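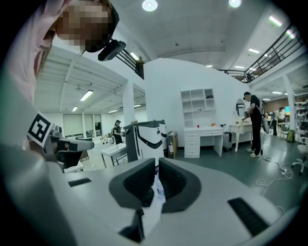

Accueil Dossiers Tribunes Normes Glossaire Contact

Rechercher sur le site OK

Une fiche de poste avant une fiche technique

16 avril 2023

La charte Omero, dans sa version de mars, consacre 21 pages à la collecte de démonstrations par pince tenue à la main. Le format des trajectoires, la fréquence d'échantillonnage et le nommage des fichiers y sont traités en détail. L'opérateur apparaît au chapitre 6, dans un paragraphe de quatre lignes qui demande une « personne formée ». Je soutiens que l'ordre est mauvais et que la majorité des défauts constatés dans les lots livrés vient de là.

J'ai relu pour le compte de Clesell un lot de 1363 épisodes. Les rejets dus au matériel étaient rares. Les autres relevaient de trois causes banales : marqueur masqué par la manche ou par l'avant-bras, second opérateur entrant dans la zone de travail pendant la prise, câble déplacé entre deux épisodes d'une même série. Aucune n'est couverte par une exigence vérifiable de la charte. Le contrôleur qui veut rejeter l'épisode doit donc invoquer son jugement, et le fournisseur a beau jeu de le contester.

Sur le marqueur, la règle devrait être simple. Une pince qui porte un marqueur carré noir et blanc n'est exploitable que si ce marqueur reste lisible pendant toute la phase utile du geste. Il faut l'écrire, avec un seuil. Je propose le rejet automatique au-delà de 200 millisecondes d'occultation continue entre l'approche et le relâchement. Sultcombe applique une tolérance plus large et interpole les poses manquantes. Le procédé se défend pour un déplacement à vide, beaucoup moins pour une fermeture des doigts, où l'erreur de quelques millimètres est précisément ce que le modèle apprendra.

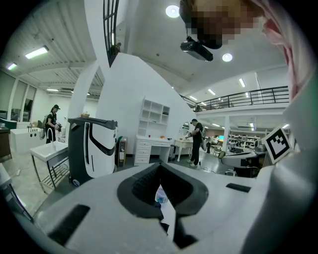

La tenue vestimentaire appelle la même précision. Manches ajustées ou relevées au-dessus du poignet, cheveux longs attachés, sangles rentrées. On m'objecte que ces consignes relèvent du bon sens et n'ont pas leur place dans un texte normatif. L'argument ne tient pas : une consigne absente du texte n'est pas contrôlée à l'entrée de la salle, et ce qui n'est pas contrôlé à l'entrée se paie à la relecture.

Vient ensuite la cohabitation. Les grands plateaux où plusieurs opérateurs travaillent en parallèle sont devenus la norme pour des raisons de coût, et je n'y suis pas opposé. La variété des arrière-plans a même une valeur pour la généralisation. Encore faut-il distinguer l'arrière-plan animé, acceptable, de l'intrusion dans le volume de manipulation, qui ne l'est pas. Sowa délimite chaque poste au sol par une bande adhésive, avec 75 centimètres de dégagement autour de l'opérateur. La mesure est rustique - un rouleau suffit - et elle donne au contrôleur un critère qu'il peut opposer.

Le floutage des visages mérite une phrase de plus que celle que la charte lui accorde. Il doit couvrir toutes les personnes présentes dans le champ, y compris celles qui passent au loin ou à l'étage, et la méthode appliquée doit figurer dans les métadonnées du lot. Il ne remplace pas l'information préalable des personnes. Un floutage appliqué après coup à quelqu'un qui ignorait la prise de vue reste une faute de procédure.

Reste le sol. Les câbles qui traversent une zone de passage sont d'abord un risque de chute, surtout quand l'opérateur a les deux mains prises et le regard fixé sur ses pinces. Ils sont aussi une source de biais, plus discrète. Je demande un cheminement fixé avant la première prise et inchangé jusqu'à la fin de la série, ou bien déclaré comme variable de la scène.

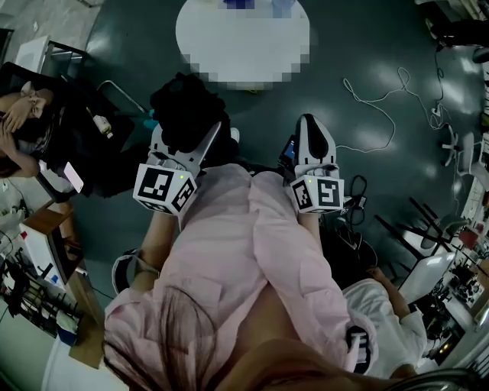
Ce que la révision devrait contenir

Le chapitre 6 devrait passer en tête et devenir une fiche de poste : préparation de l'opérateur, délimitation de la zone, état du sol, durée maximale d'une session, motif codé pour chaque rejet. Une page suffit si les critères sont mesurables. Les annexes sur le nommage des fichiers peuvent rester en l'état.

La durée de session est le point sur lequel j'attends le plus de résistance. Les contrats sont libellés en nombre d'épisodes, ce qui pousse à enchaîner. Or la fatigue du poignet modifie la façon de saisir bien avant que l'opérateur ne la signale. Faute de mesures publiées, je ne proposerai pas de valeur ici. Je demande seulement que l'heure de début et les pauses soient enregistrées avec chaque lot, afin que la prochaine version puisse en fixer une.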